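Writing letters again

Back in February I bought a box of plain white stationery at the little shop in Emdale, the one with the bell that sticks, and I told myself I would write one real letter a week until the box was empty. I am happy to report that the box is getting low, and that my handwriting has gone from terrible to merely bad.

I should back up a little. My grandmother wrote letters the way other people make coffee, first thing and without thinking much about it. When she passed, my cousin and I went through her closet in Clalgate and found the replies she had saved over the years, tied up with kitchen string in bundles that made no sense to either of us (not by year, not by person, maybe by mood?). My cousin, who is more organized than I will ever be, sat on the carpet and counted them all, and there were 1,289. I kept thinking about that number the whole drive home. I don't believe I have 1,289 of anything, unless you include unread emails, and I would rather we didn't.

So, the letters. The first one took me an entire evening. I wrote to my old neighbor in Gemton, a woman I used to share tomato plants with, and I got as far as "How are you?" and then just sat there with the pen in my hand. When you text somebody you can ask that question and wait. In a letter you have to keep going all by yourself, and I had forgotten how odd that feels – a bit like talking to a person who has left the room but might be listening from the hall. I ended up telling her about my gutters. Two full pages on gutters! She wrote back with three pages on hers, bless her, and we've been at it ever since.

By the fourth or fifth letter I had some habits. I write in the morning now, before seven if I can manage it, with the radio off. I don't do a rough draft anymore. If I spell something wrong I cross it out and carry on, and if the line starts drifting uphill, well, it drifts. I did try ruling faint pencil lines and erasing them afterward, but I smeared the ink on a perfectly good page about my nephew's wedding and that was the end of that. And I fold the sheet in half before I start, just lightly, so that I can aim for the crease as a kind of halfway mark.
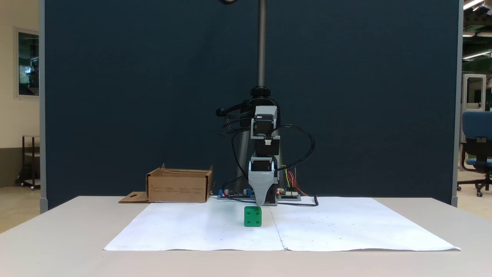
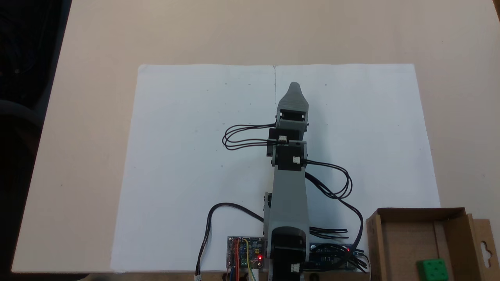
Delwyn Lockyer wrote in after my last post to say that I was making it all far too hard for myself, and that a postcard counts. "You can say you're thinking of somebody in two lines," the note went on, "and they'll stick it on the fridge, which they will never do with your gutters." I laughed out loud at that, and then I went and bought four postcards.

I have mixed feelings about them, to tell you the truth. They are quick, and I do like picking out the picture, but I kept running out of space right when I was getting to the good part. One of them went to my aunt with writing all the way around the edge like a picture frame, and she called to ask which way up she was supposed to hold it. I think I'm a letter person. Still, Delwyn is right that a short one sent beats a long one sitting in a drawer, and I've had a few of those in the drawer, including one to my college roommate that begins by apologizing for the delay and has now been delayed some more.

On the subject of pens, a couple of you asked. I use a plain blue ballpoint from the drugstore. I was given a very nice fountain pen for my birthday and I love it dearly, and it leaks on me every single time I pick it up, so it lives in a mug on the windowsill where it can be admired.

Next up is a letter to Mrs. Guerra, my seventh grade English teacher, whose address I finally got from my mother. I have no idea what I'm going to say to her. I'm already worried about my commas.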